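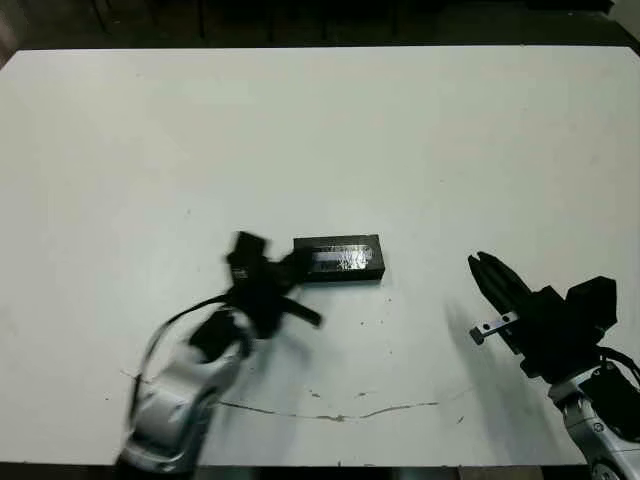
Robot arms at a white table, one of them blurred by motion.

Pondberg buys Skilero, says little about price

Pondberg, the Clevberg sports marketing agency, has bought its smaller rival Skilero and says the combined business will be able to promise athletes "a complete career, on and off the field." It did not say what it paid. It also did not say how many of Skilero's athletes have agreed to come along, and for a company whose main asset is a list of names, that seems like a strange thing to leave out.

The deal was announced in March in a statement that used the word "platform" nine times. Pondberg will keep its own name and its office downtown. Skilero's name will stay on its athlete app "for the foreseeable future," a phrase that anyone who has lived through one of these mergers will have heard before.

Skilero was started by Triin Sepp, a former college middle-distance runner who wanted to find sponsors for athletes outside the big leagues. Its first clients were rowers, climbers and a pair of badminton players. Later it moved toward an app that lets companies book athletes for short jobs such as a store opening or a youth clinic. The statement says 3,568 athletes have profiles on the app.

That number needs a second look. A profile is free and takes a few minutes to fill out, and having one does not mean an athlete has ever been paid through Skilero. Asked how many had completed a booking in the past year, a Pondberg spokesperson first said the figure was not being shared, then came back later in the day with 131. Those are the athletes who earned something. The spokesperson would not say how much they earned or whether the figure included people Skilero represents directly, who would presumably be getting work without the app.

Sepp will join Pondberg as head of athlete growth. She said in an interview that the profile count was "a fair measure of interest" and that paid bookings had been held back by a lack of sales staff.

"We had a good idea and four people to sell it," she said. "Pondberg has a whole floor of them."

Pondberg does have a sales floor. What it has been short of is clients. The agency built its reputation on one long contract, the Sultana indoor track series, for which it sold the signs, the broadcast spots and the hospitality boxes. Sultana, a sportswear maker, took that work in-house last year. Pondberg described the change at the time as a "natural evolution of the relationship." It has announced no contract of similar size since then, and two of the people who ran the Sultana account have left.

Mohammed-Awal Sarpong, Pondberg's chief executive, rejected the idea that the purchase was meant to fill that gap. He said talks with Skilero began before the Sultana contract ended, though he declined to say by how long. He said the agency was "in a very comfortable position" and had paid for the deal without borrowing. Pondberg is privately held and does not publish accounts, so there is no way to check either claim from the outside.

Athletes have been told less than the press. Damian Grabowska, a javelin thrower who has been with Skilero from its second season, said he learned of the sale from a message in the app that arrived after the announcement had gone out.

"It said my experience would be enhanced," Grabowska said. "I would like to know about my commission."

Skilero has taken a smaller cut than most agencies on short bookings. Pondberg's standard terms are higher and run longer, with a renewal clause that has to be canceled in writing. The statement says current agreements "will be honored in full." It says nothing about what happens when they expire, and most of Skilero's agreements last a single season. Sarpong said terms would be reviewed "athlete by athlete." Sepp said she did not expect big changes, but she stopped short of saying there would be none.

Shiuli Debnath, who negotiates endorsement contracts for athletes and has sat across the table from both firms, said smaller clients should read whatever they are sent before tapping the button to accept it.

"When an agency buys an app, the athletes on the app are what's being bought," she said. "They ought to at least ask where they're going."

She also questioned the promise of more sponsors. Pondberg says it will present every Skilero athlete to its full list of brand partners, which it puts at 100. Several of the logos on the partner page of its website belong to companies that worked with the agency on one event and have not been back. Sultana's was still there on the afternoon of the announcement. The spokesperson said the page was being updated.

Not everyone is gloomy about it. Setsuko Hoshino, who coaches a climbing team with three athletes signed to Skilero, said the old setup had been friendly but slow, with invoices that could take a whole season to settle. She said a larger company with a proper billing department might be an improvement, and that she would judge it on the first payment.

The two companies expect to finish combining their staff by the end of summer. Sarpong said there were "no current plans" for layoffs at either office. Skilero's lease in Clevberg's warehouse district runs out in June, and Pondberg did not answer a question about whether it would be renewed.

Athletes with a Skilero profile can keep using the app with their existing login. Those who do not want their details passed to Pondberg have been asked to email the support address, and the company says it will reply to each request in the order it was received. Grabowska said he had written and was waiting to hear back.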